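Why I Stopped Taking Free Products for Posts
October 15, 2024

Print | E-mail this post

I've been writing this blog long enough that companies send me things. Last week I wrote back to the last two on my list and told them I was done with it.

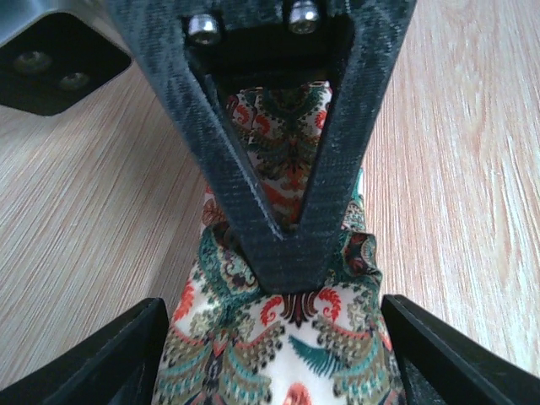

The first free item I ever accepted was a tote bag from a small company called Hindance. They found me through a post on packing for a weekend trip. The email was friendly and short. They would send the bag, I would put up one post and two photos, and I could say what I wanted. I liked the bag. I said so. I still carry it to the library.

That one went fine, and it made me think they would all go fine.

By the next March I had 1632 subscribers, which is small by anybody's standards but apparently large enough to get on lists. The emails changed. They started coming from agencies, with a PDF attached. The PDF had a list of phrases to use and a list of phrases to avoid. One of them, for a planner from Orkau, asked me to mention my "morning ritual." I don't have one. I get up, feed the cat and look for my keys. I wrote the post anyway and put in a line about coffee and quiet time. Graziella Greco, who has been reading this blog since the start and knows me in person, emailed me the same day and asked who wrote it.

I didn't have a good answer for her. I had written it, but I had written it with the PDF open in the other window.

The money side is worth laying out, since people ask. In all that time I was paid in cash for 3 posts. Everything else was product. The cash came to less than I made in one month at my regular job, and one of the payments took so long that I had stopped expecting it. When you get product instead of cash, it feels like a gift, so you don't add up the hours. I did finally add up the hours for a set of candles from Endach. Between the back and forth over the draft, the retakes of the photos and the changes they asked for after it was up, I spent most of a weekend. I don't even burn candles much. I gave them to my neighbor.

There was also the matter of the disclosure. I always put a line at the top saying the item was free. Two different agencies asked if it could go at the bottom, and one asked if a hashtag would do. I kept it at the top, and one of those two never wrote again. I'd like to say I wasn't bothered, but I checked my inbox more than I should have.

I talked it over with So-yul Chae, who ran a food account for several years and closed it. She told me the part she missed least was the calendar. Every meal had a due date. She said she once made soup in July because a brand needed an autumn post early, and she and her husband ate it with the fans on. She cooks more now than she did then.

Jacinto Nava took the other side when I brought it up with him. He does videos on bike repair and takes sponsors, and he says it pays for his tools and he sleeps fine. His rule is that he only says yes to things he has already bought once with his own money. I think that's a good rule. If I had started with it I might have kept going. But most of what I was offered I would never have bought, so in my case the rule would come out to the same place.

The two I turned down last week were Ó Riain, who wanted to send a wool throw, and a meal kit company that I won't name because I never got as far as talking to a person there. The woman from Ó Riain was very nice and said to get in touch if I changed my mind. It did look like a good throw. I may buy one when it gets colder, and if I do I might write about it, or I might just sit under it.

A few practical notes for anyone who reads the older posts. I'm leaving the sponsored ones up, with the disclosure lines where they have always been. I've taken the coffee paragraph out of the Orkau post and put a note at the bottom saying so. The discount codes are gone because most of them had expired. If you find one I missed, send me an email and I'll remove it.

Posts will probably be less regular. I have a half-finished one on switching to a paper address book, and Lacey Parsons has asked me to write up the car trip we took in the spring. It rained for most of it and we got lost twice, so there should be enough for a post.

Print | E-mail this post

Get new posts by e-mail. Enter your address to subscribe. You can unsubscribe at any time.

This site uses cookies. By continuing to use this site you agree to their use.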